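Rarkar Club Gripper Kit
Soft-finger end effector for student robotics teams
Item 991 | In stock | Sold by Wemonia School Robotics

Overview

We love this one! The Rarkar is a gripper with flexible, ribbed fingers that curl around whatever you hand them, and it was made with after-school clubs in mind. Your team gets a box of parts, a build guide with big drawings, and a mounting plate for the arm you already have. Most clubs put it together over a couple of meetings, and then the fun starts: picking things up, dropping them, changing the code and picking them up again.

Students who have only worked with hard two-jaw claws are usually surprised by how forgiving soft fingers are. You can be a little off with your aim and still get a good hold. That matters a lot in the first few weeks, when the arm never goes quite where you told it to go (ours sure didn't).

Using it in a class or club

The lesson pack has 7 projects, starting with plain open and close and working up to a full sort-and-stack run. Project four is the one we hear about most. It's called Boxes and Bags, and the group has to collect packages from the recycling bin at home, bring them in, and work out a grip setting for each one. Cereal boxes, tea boxes, a mailer with one corner crushed, anything goes. Write the settings down! A team that keeps a good notebook in project four has a much easier time in project six, where the packages come in mixed order. 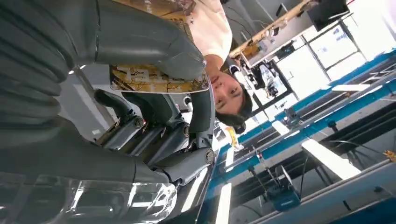
Thin cardboard is a great teacher. Squeeze too hard and the sides bow in, squeeze too little and the box tips as soon as the arm swings. We suggest starting at a setting of 70 and going up in small steps, with one student on the keyboard and another watching the package up close with a hand near the stop button. Swap jobs after every few tries so everybody gets a turn at both.

If your club is entering the Dondeo Cup, the kit fits the open gripper class as sold. You may trim the fingertip pads, but leave the ribs alone, and bring a spare set of pads because the carpeted pits eat them.

What's in the box

Flexible fingers, full set
Linkage parts and fasteners
Mounting plate
Control board with USB cable
Spare fingertip pads
Hex keys
Printed build guide and lesson pack

Details

Maximum load: 400 grams
Suggested grade level: 8 and up
Tools needed: small Phillips screwdriver
Software: block coding or Python

Good to know

The arm is sold separately. The plate matches the Hayashi bench arm straight out of the bag, and there's a drilling template on the last page of the guide for other arms. Wipe the fingers with a damp cloth and mild soap, and keep them out of direct sun when the club is on summer break. Please don't use solvent cleaners on them.

Replacement fingers and pads are listed under Spare Parts. School purchase orders are welcome, and orders placed before noon go out the same day.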